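Decorative perforation

Decorative perforation is the practice of making holes in a flat material because someone likes the look of them. It is related to industrial perforation, in which the holes have a job, and the two trades have long regarded each other with mild pity.

History

Pierced screens are very old, and were made in stone, wood and metal long before anyone thought to charge extra for the parts that had been removed. Cheap punching machines later put holes within everyone's reach, and garden chairs have left their mark on the backs of legs ever since.

Layout

The plainest layouts are the straight grid and the staggered grid, in which each row is shifted by half a step. Staggering fits more holes into the same space. The designer Rokeya Howlader, in a handbook for the panel maker Siltance, listed 67 named layouts, of which 60 are staggered grids seen from a slightly different angle. The other seven are considered hard to clean.

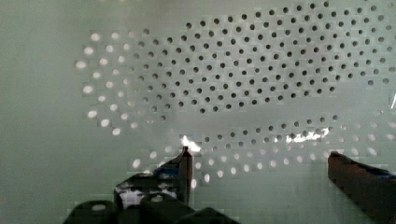

Curved layouts give up the grid and let the rows bend, usually at the cost of the drafter's weekend. The usual trick is to leave some of the sheet alone, so the eye has somewhere to rest. Rows of small round holes may sweep around a smooth patch in a broad oval, which admirers call a swirl and everyone else calls a fish. Light complicates matters further: on one pale green surface, holes can look nearly black on the right and bright white on the left. Howlader's handbook treats this under "Other Problems."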